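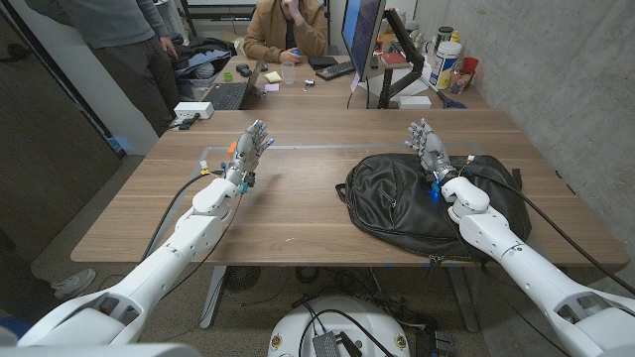
Bujar Đorđević thinks the zipper should face the person packing, always, and that a backpack laid flat should be filled from the back panel outward. I wrote both points down at 9 p.m. and have been testing them against my own habit, which is to stand the bag up and drop things in from the top.

Black backpack, flat on the wood table, strap out to the left so it does not get caught underneath. Zipper along the near edge. The fabric is shiny and creases easily, and the creases make it hard to judge by eye how full the bag is. I used the kitchen scale for the small items and the bathroom scale for the total.

Contents for the Sestutberg trip, in order of loading: folder with the tickets, flat against the back. Two shirts, folded to the width of the folder. Gray sweater. Charger and cable in the mesh pouch, 223 grams. Wash bag, 885 grams, too heavy. Removed the full-size shampoo and the second tube of toothpaste. Did not reweigh.

Flat loading took 4 minutes. Upright loading of the same items took longer and left a void at the bottom left corner, where the shoes had bridged. With the bag flat I could press the corners out by hand before adding the next layer. The drawback is the last item. It slides toward the zipper and has to be held back with one palm while the other hand pulls the slider. I put the rolled socks there on the second attempt and they stayed.

Bujar is right about the zipper direction. I am less sure about the folder. It is the first thing I will need at the station and it is now the hardest to reach. Moved it to the outer side, between sweater and zipper. It bends slightly at one corner.

Still to do: shorten the left strap, find the key for the locker in Vanance, return Wulan's umbrella before I leave. Forecast for April there is rain and 24 degrees, so the sweater may come out again tomorrow.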